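How to Set Up a Timed Sun Salutation Sequence for a Large Group Class

Applies to outdoor and hall sessions of up to 600 participants, led from a single stage
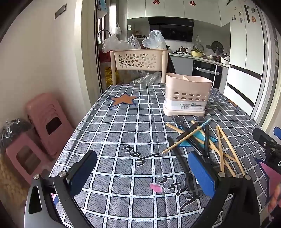 Before you start

The procedure covers one continuous block of sun salutations, led by one caller and one demonstrator. It assumes a mixed group in which many people have practiced only a few times. It does not cover chair classes or prenatal groups, which need their own sequence and spacing.

You will need a floor plan with dimensions, chalk or floor tape, a measuring tape, a headset microphone, a stopwatch and a printed cue sheet. The cue sheet used in these steps is the Plistari layout, which has one line per breath. Any layout will do if the caller can read it at arm's length.

Step 1. Mark the mat grid

Measure the usable floor first. Leave out anything within one mat length of the stage, speaker stands and doors.

Allow 2 meters from the front edge of one mat to the front edge of the next. A standard mat is shorter than this, and the remainder is the walking gap. Side to side, leave enough room for both arms to extend without contact. Check this with two tall people standing on neighboring mats before marking the rest.

Mark only the front left corner of each mat. Full outlines take much longer and are covered as soon as the mats go down. Offset every second row by half a mat width so that people in the back rows can see between the heads in front.

Step 2. Assign the caller and the demonstrator

These should be separate people. A caller who also demonstrates will lose volume in every forward fold and will tend to rush the cue that follows. At the Galeck sessions, Aisling Tierney calls and Bram Van Hecke demonstrates, and neither changes role partway through.

The demonstrator stands side-on to the group. Facing the group hides the line of the back in plank and downward dog, and it also raises the question of mirrored left and right. Turn to face the other way at the halfway point so both halves of the floor get the same view.

Step 3. Set the breath count

Each round has twelve positions. Eleven of them are held for one breath. Downward dog is held for five in rounds one and two, then three from round three onward.

Count a breath as one inhale and one exhale when practicing the cue sheet aloud. In the live session, call the movement slightly ahead of the breath:

"Inhale, arms up."
"Exhale, fold forward."
"Inhale, look up, back flat."
"Exhale, step back."

Use the same words each round. Changing "fold forward" to "release down" in round four causes a visible delay in the back rows.

Step 4. Rehearse against the clock

Run the whole block with the microphone on. The target for the opening round is 114 seconds, including the five-breath hold. Later rounds will be shorter. If the opening round comes in well under target, the caller is cutting the exhales. Correct this by having the caller breathe through every count instead of reading ahead.

A full block of six rounds with a standing pause should come to 635 seconds. Write the elapsed time at the end of each round in the right margin of the cue sheet. Úna Costello keeps the stopwatch during rehearsal and holds up a card when the block drifts by more than one breath.

Step 5. Give the options once

State the easier variations before round one, while everyone is standing:

- Knees down in plank.
- Knees bent in the forward fold.
- Cobra in place of upward dog.
- Stand and breathe at any point, then rejoin at the next "arms up."

Do not repeat them during the block. The demonstrator can show them in rounds one and two, and the full positions from round three.

Step 6. Close the block

After the last round, hold standing for five breaths with no cues. Then ask the group to sit. Wait until the back rows are seated before giving the next instruction. In a large hall this can take longer than expected.

Common faults

The back rows lag by a full position. Move one speaker to the midpoint of the floor and have the caller add half a second after each cue.

People step back onto the mat behind. The row spacing was measured from mat edge to mat edge. Mark it again from front edge to front edge.

The caller runs out of breath by round five. Drop the position names and keep only the verb.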